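Setting up store pickup in the Fivico app

1. Open Account, tap Stores, pick Brernholm. Hours load by themselfs.
2. Add your member number. No dashes.
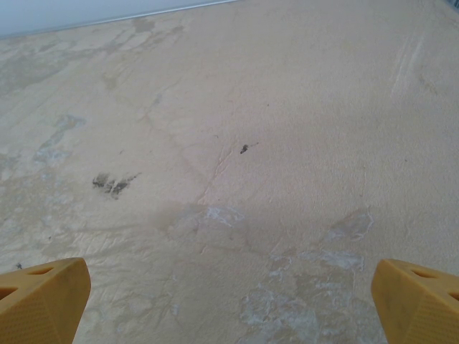 Beige surface, close up.

3. Set a pickup window. Last one closes 2 hours before the store does.

Note: holiday hours not shown till the week of. Call first.

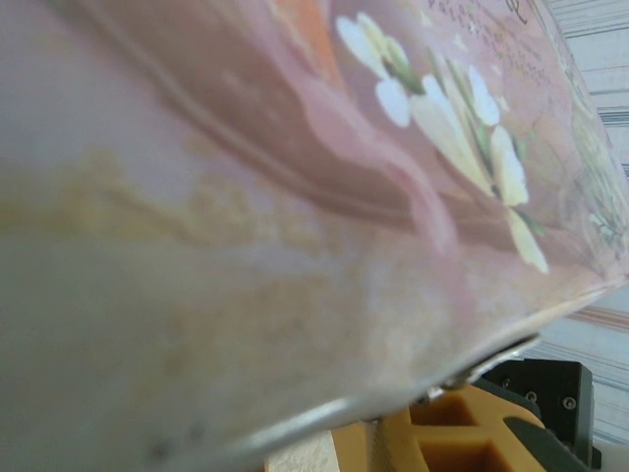 4. Add a second person if somone else collects. They need ID, plus the order code.
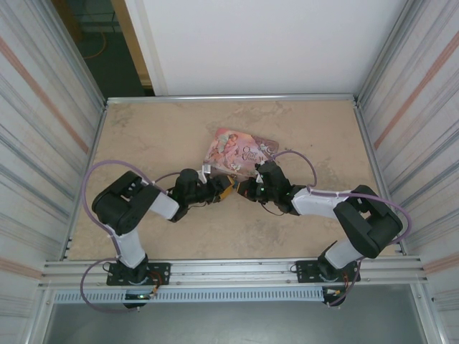 5. Check the item type before you submit. Media goes under Books & Video. A flat pink case titled "Once Upon a Time" goes there too, not Gifts.

Caution: max 11 items per order.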